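Search this journal Advanced Go
0 comments 8 shares

4. Where Households Keep Their Dishes: Shelf, Hook and Counter Storage in Small Rental Kitchens
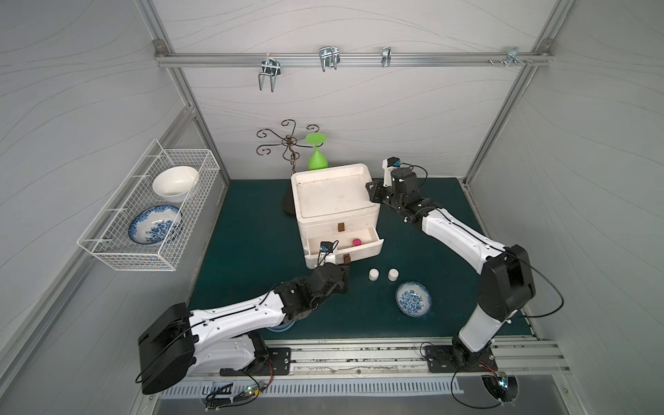 Figure 4. Hanging and standing storage: rail hooks, a wire mesh basket holding two bowls, and a curled-metal mug tree.

4.1 Background to this section

The earlier sections dealt with cabinet volume. Cabinet volume is what landlords list and what most of the older housing surveys ask for. But tenants in all four towns kept telling us the same thing in the interviews — the cabinet is full of food, the dishes live somewhere else. So this section is on the somewhere else.

We use "open storage" for anything without a door. Rails, hooks, baskets, mug trees, racks, the top of the fridge, the drainer when it never gets emptied. Drainers gave us trouble, see 4.4.

4.2 Sample and method

Households came from the same pool as Section 3. After dropping shared houses with more than one kitchen we had 436 usable returns from Kirport, Brurero, Ambaye and Raltus. Of these, 219 agreed to a second visit in July. Second visits were done by Prasetyo Ong and the author, mostly between 5 and 7 in the evening, when people were cooking or had just finished. This matters for the results. A kitchen at that hour has half its dishes out.

Each household was asked to show us where they put away eight everyday items: dinner plate, small bowl, large bowl, mug, drinking glass, saucepan, lid, ladle. Not where the item was at the moment of the visit but where it goes when put away. Some people had no answer for the lid. We coded those as "no fixed place" and moved on.

Kitchen floor area was taken from the lease where there was one and by tape measure where there wasn't. Two of the Raltus leases gave a figure for the whole apartment only. Measured by tape.

4.3 Results

Mugs are the item most likely to be in open storage, in every town. Then ladles, then glasses. Plates come last by a long way. This held for old and new buildings and it held when we split by rent band. Small bowls sit in the middle and move around a lot depending on household size — people living alone tend to leave their one bowl out, families stack them behind a door.

Floor area did less work than we expected going in. We had assumed the smallest kitchens would have the most on the walls. They don't. The smallest Ambaye kitchens have almost nothing on the walls, and tenants there told us why without being asked: the lease forbids drilling. In Kirport, where most of the buildings we visited allow screws as long as the holes are filled at move-out, rails are common even in quite roomy kitchens.

So the drilling clause is a better guide to hook use than square footage. We did not plan for this and the survey form had no question on it, the clause had to be read off the leases afterward. For Brurero we could only get leases for part of the group, so the Brurero row should be read with care.

Where drilling is not allowed people hang things anyway, using over-door hooks, suction cups, tension rods, wire baskets looped on to a cabinet knob. Suction cups were the most complained about item in the whole study. One Ambaye tenant had lost three mugs to the same cup and put it back up each time.

Freestanding pieces like mug trees turn up more often in no-drill homes, as you would guess. They also turn up with older tenants in all four towns reguardless of the lease. Several had brought the same tree from one rental to the next over many years. When asked about moving, these tenants named the mug tree or the plate rack before any of the furniture.

4.4 The drainer problem

Is a dish in the drainer stored or is it drying? In the July visits we asked. Most people laughed. A fair number said the drainer is simply where the plates are, they wash them, put them in, take them out, wash them again. We ended up counting the drainer as open storage only if the tenant named it first when asked where the item goes. This is a soft rule and another team might draw the line somewhere else. Moving the line changes the plate figure most, mugs hardly at all.

An earlier draft left drainers out altogether. The order of items did not change.

4.5 What people said about it

Reasons given for open storage were mostly about reach. Bending, stretching, a bad shoulder, a child who can get her own cup now. Looks came up less than the magazines would suggest. Dust came up a lot, and grease — anything hung near the stove gets a film on it, and tenants who cook with a lot of oil had nearly all moved there hooks to the far wall at some point.

Reasons against: dust again, cats, not wanting visitors to see chipped things. Two Kirport households had hidden everything behind doors ahead of a landlord inspection and never put it back.

Cost was rarely raised. A rail and a few hooks are cheap next to any change a landlord would make, and tenants pay for them themselves. Few had kept receipts. We dropped the cost question from the second visit.

4.6 Limits

All renters, no owners. One month of visits, in summer, windows open, less soup being made. The large pots may well come down off the top shelf in winter and stay down. We also relied on people letting us in, and people with a very messy kitchen may have said no. A follow up with a target of 1000 homes is being set up and will carry the drilling question from the start, along with one on pets.

Section 5 takes up pantry goods and the fridge top.

Share this article 8
Comments 0 Log in to comment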